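Colour tester cards – does anybody trust them?
14 replies · 3 shares

Posted by marlpit_and_moss, December 28, 2023

We're finally doing the back bedroom after putting it off since May. It faces north, it gets almost no sun, and my other half has decided it should be green. Fine. I like green. What I don't like is being told by the woman in the Coltport shop that I "must" send off for the big folding tester cards at 4 quid each when I could buy a pot of the paint for a bit more and slap it on the wall.

Her argument was that a pot on the wall misleads you because you see the old colour all round it. My argument is that a card on the wall has the old colour all round it as well. She didn't have an answer to that. 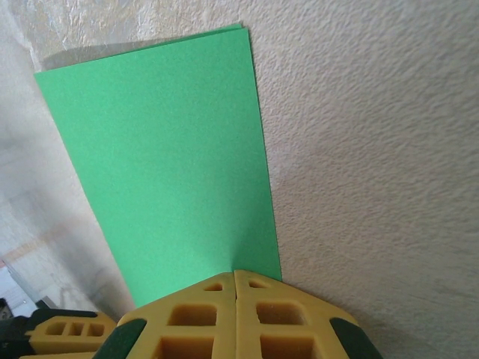

So has anybody here chosen a colour from a card and been happy with the room afterwards? I don't mean "it was near enough". I mean you stood in it a year later and thought yes, that was what I picked. I've got a feeling the whole tester business is a way to sell us the same decision twice.

Like (5) · Reply

hobnail
Depends on the card. The ones in the rack by the till are printed ink and no use for anything. The ones with real paint on are a different matter, but you have to ask, and half the time the staff don't know which they've got.

I did a hall from a printed one. Picked a soft sage and got hospital corridor.

Like (4) · Reply

Chrysanthi Kourkoulas
I've been decorating for a living for a long while and I'll stick up for the cards. The point is that you can move them. Put one next to the window, then on the wall opposite, then down by the skirting, and look at it in the morning and again with the lamps on. You can't do that with a patch of paint unless you want patches all over the room, and then you've got ridges showing through your top coat.

Fold it into an inside corner as well. Two green walls facing each other make each other greener. People forget that and then blame the tin.

Like (177) · Reply

marlpit_and_moss
I take the point about ridges. I'd still say a card the size of a tea tray tells you very little about four walls. Everything looks stronger once there's more of it. If the card can't show me that, what am I paying for?

Reply

Chrysanthi Kourkoulas
You're paying to rule out the bad ones. I've never told a customer the card will show them the finished room. It'll show them which three out of five they can't stand.

Reply

dripping_tap_dan
Sorry but I'm with the OP. We spent weeks moving bits of card about, went for a Jaleck green that looked lovely on all of them, and it dried a shade nobody in the house recognised. Rang them up and got told that "substrate and sheen may affect appearance". Well, what's the card for then?

Like (5) · Reply

hobnail
What sheen did you buy?

Reply

dripping_tap_dan
Soft sheen, for the kids' hands. The card was matt.

Reply

hobnail
There's your answer, Dan.

Reply

dripping_tap_dan
It's an answer. It'd have been a better one printed on the front of the card before I bought 5 litres.

Reply

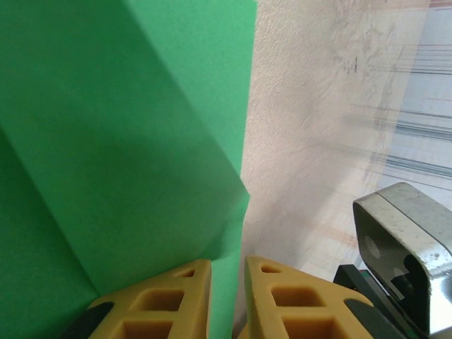 quarrybank_lil
Can I put in a word about white? Everybody frets over the green and then paints the ceiling and woodwork whatever brilliant white is on offer. Next to a cold green, that stuff goes blue. We changed the skirting to an off-white from Coughlan and left the walls alone, and my sister asked if we'd redecorated. So if you do get the cards, hold them against the white you're going to end up with.

Also, textured walls. If yours are bumpy then every little bump throws its own shadow and the colour comes up darker than you'd think. Go one lighter.

Like (4) · Reply

Chrysanthi Kourkoulas
Agree about the white, not so sure about "one lighter". In a north-facing room the pale greens can go grey and miserable. I'd rather go deeper and let it be a dark room. You won't turn it into a sunny one with a tin of paint, whatever it says in the brochure.

Reply

quarrybank_lil
Each to their own. I had a dark green dining room for years and felt like I was eating in a hedge.

Reply

pebbledash_pete
The Dostitz app lets you point your phone at a wall and it fills the colour in. Free. No cards, no pots.

Reply

hobnail
Pete, that's the least trustworthy option anyone has mentioned. It shows you a colour on a phone screen. Turn your brightness up and it's a different paint.

Reply

pebbledash_pete
Worked for my shed.

Reply

marlpit_and_moss
I tried the app. It painted the curtains and part of the dog.

Right, having read all this I'm going halfway. I'll get two cards, matt, and I'll ask if they're real paint. Then one pot of whichever wins, put on a spare bit of lining paper so there's no ridge to sand off. If I'm wrong I'm out by less than the cost of a takeaway. A bloke at work spent 2,000 on having his downstairs done by a firm that chose everything for him and he doesn't like his colour either.

I'm still not convinced. I'll come back when it's up.

Like (4) · Reply

Chrysanthi Kourkoulas
Two coats on the lining paper, mind, and leave it overnight before you look at it. And leave a bare border round the edge of the paper so you're not judging it hard up against the old wall.

Reply

marlpit_and_moss
Two coats, overnight, border. Noted. What was there before is magnolia, if that changes anything.

Reply

3 shares · Follow this thread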